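4.2 The kitchen counter and the Monday problem

The Luseo arm entered the staff kitchen at Tarkport in May, with a short list of duties: put cups where cups go, put plates where plates go, and leave the coffee maker alone. Tarkport is a family support center, so its crockery runs to bright plastic and its staff run to coffee. Before the arm, clearing the counter belonged to whoever felt guilty first. The rota on the wall had been signed faithfully by people who had since left the organization.

We expected the arm to take over a job. What it took over was the middle of one. Someone still had to scrape the bowls, and someone still had to decide whether a stray piece of plastic was a dish, a toy or a part of something expensive. In the log kept by the staff, this last activity is entered under "sorting," a word that appears nowhere in the Sauerland installation plan. The plan divides all objects into tableware and non-tableware and moves on with enviable confidence.

Figure 3 shows the counter at work and an item in the grip.

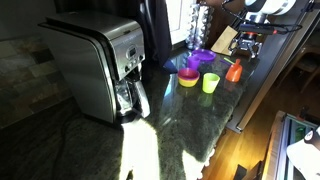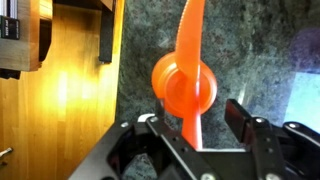

Figure 3. Work at the kitchen counter. First picture: the arm over the granite, with colored plastic dishes nearby. Second picture: an orange plastic object between the gripper's fingers, from the wrist camera.

Of the 887 entries in the log, 300 concern an object that a member of staff moved before the arm could get to it. Asked why, most gave some version of politeness. Mabli Gittins, the front desk lead, told us she had started tidying for the machine in the way her mother used to clean the house before the cleaner came. She knew perfectly well what this did to the business case. She also said that it was the first time in years she had been thanked for doing the dishes, the thanks coming in the form of a green light on the base unit.

A second change was in who talked to whom. The old arrangement produced resentment, but it produced it evenly, and most grievances were aired over the sink. With the arm in place, complaints went to the Stosance ticket system instead. The entry for Mon 23 November reads, in full, "it has the orange thing again." Three people replied to it, two of them from the same room. None of them asked what the orange thing was, and we have left the item out of our coding of object types.

Staff did gain time, though less than the 50 minutes a day given in the plan. They spent it at the counter. Several people described standing with a mug and watching the gripper approach a cup, and one compared it to watching someone else park. We coded this as a break. The center's manager coded it as supervision, and the two of us have agreed to report both figures separately in the appendix.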